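Dahlgren Waffle Towel, Bath Size

Home / Bathroom / Towels / Dahlgren Waffle

In stock
Colours: Chalk, Slate, Moss, Rust
Sold singly or as a pair
Item no. 812

I have been selling towels for a good while now and I still get asked the same thing at the counter: why would anyone want a thin one? Well, I didn't either, until Eero Aaltonen, who has the sauna up the road, lent me two of his after a swim and I went home and took half my airing cupboard to the charity shop. So yes, I'm biased, and I stock these partly so that I can buy them myself.

The Dahlgren is a waffle weave, all cotton, with a flat woven border at each end and a hanging loop on the long side (the long side! I wish everybody did this – it hangs in half the depth on a hook and doesn't trail on the floor). It has little square pockets all over which take up the water, and it feels a bit scratchy out of the packet. Please don't send it back at that stage. Wash it twice and it shrinks up, the squares get deeper and the whole thing goes soft and slightly springy. We've allowed for the shrinkage in the sizes below.

Size before washing: 80 x 160 cm
Size after washing: 72 x 145 cm, give or take
Weight: 200 g per square metre
Wash: 60 degrees, no softener
Dry: line or low tumble

About softener. I know it smells lovely, I grew up with it too, but it coats the cotton and after a few months your towel just pushes the water around your back. If yours has already gone that way, a hot wash with a cup of plain white vinegar in the drum usually brings it round. Mine needed two goes.

How it compares with the others

We keep three bath towels in the shop and I'm often asked which to get, so, quickly:

The Dahlgren dries fastest on the rail by miles. I hang mine at breakfast and it's ready again by the evening, even in a bathroom with no window. Good for holidays, gym bags, boats, teenagers.

The Ultska is the proper thick looped one. Lovely when you step out of a hot bath in the middle of winter, heavy when it's wet, and you do need somewhere warm to hang it. If you like being wrapped up, get that one and ignore everything I've said.

The Bandent sits somewhere in between, waffle on one side and short loops on the other. Waltraud Tanner bought a set for her guest rooms and tells me people ask where they came from, so there you are. It comes in fewer colours and the white sells out every September when the students arrive.

Storing them

I gave up on neat square piles years ago. The one you want is always at the bottom, and then the lot slides out on your feet! These days I fold mine lengthways into three and roll from the plain end, quite firmly, so that the border finishes on the outside. Rolled Dahlgrens are slim enough to stand on end in a deep drawer – I get 10 into the one under my basin, with room for flannels at the front. 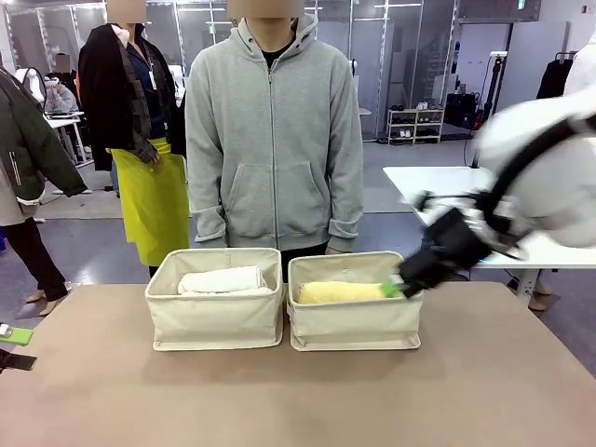

Thick towels are a different matter, as they spring open the minute you let go of them. A soft-sided basket sorts that out, and if you give each colour a basket of its own, like the cream ones with the white roll on the left and the fluffy yellow one on the right, you can send a guest in to help themselves without a speech first. Lay the roll across the width and it stays put. I'd only say keep fabric baskets off a damp floor, and let the towels dry right through before they go in or you'll get that musty smell, and then it's back to the vinegar.

What customers have told us

"Bought one to try, came back for four. The rust is more of a brick colour on our wall but we like it." – Clotilde Deschamps

"Takes getting used to after terry. My wife has gone back to the thick ones, I haven't." – Hagos Assefa

"The loop is in the right place." – Eskil Kvam

Delivery and returns

Orders placed before 2 in the afternoon go out the same day with Promton, and they'll leave the parcel with a neighbour if you put that in the notes box. Unwashed towels can come back to us within a month. If a loop comes off or a seam goes, washed or not, send me a picture of the damage and I'll post you another.

You may also like: Dahlgren hand towel, Dahlgren bath mat, Bandent flannel (pack of four)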